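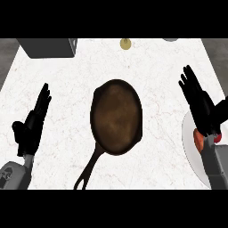 About Garnumitz

Garnumitz writes control and planning software for two-armed robots with multi-fingered hands. We do not build arms, hands or sensors. Customers bring their own hardware, and we supply the layer between the task description and the joint commands.

The company was started by Poul Bergmann and Wiremu Fairweather, who had previously maintained a motion planner for single-arm cells. That planner handled two arms by planning them one after the other, and it failed whenever both hands had to work over the same object. The first version of our current planner was a rewrite of its collision module.

What we make

Adar is the motion planner. It treats both arms and both hands as one system and replans while the robot is moving. Grasp candidates are scored against the full arm path, so a good grip on a skillet handle is rejected if the forearm would have to pass through a plate to reach it.

Zawadzka is the simulation environment. It renders tabletop and kitchen tasks from the robot's head view and exposes the same interface as the physical controller. A policy tested in Zawadzka runs on hardware without code changes, although gains usually need to be retuned. The current task library holds 1,013 layouts, most of them countertops with cookware, food items and containers. Object poses, surface materials and lighting can be varied from a configuration file.

Tusum is the log and replay tool. It records joint states, camera streams and planner decisions on one clock and lets an engineer step through a run at any point. It began as an internal script and is now the part of the stack customers ask about most.

How we work

Each planner change is run against a regression set of 2,421 simulated episodes before it is merged. Failures are sorted by cause: perception, grasp selection, path, contact or timeout. A change that improves the overall success rate but adds failures in the contact group is held for review by Wiremu, who leads the controls team. Poul leads simulation and tooling.

The control loop and the planner run as separate processes. If the planner stalls, the controller holds position and reports the fault.

Releases

Adar 4 was released on June 21, 2021. The next Zawadzka release is planned for August and will add deformable objects. Release notes and interface documentation are available to license holders through the support portal.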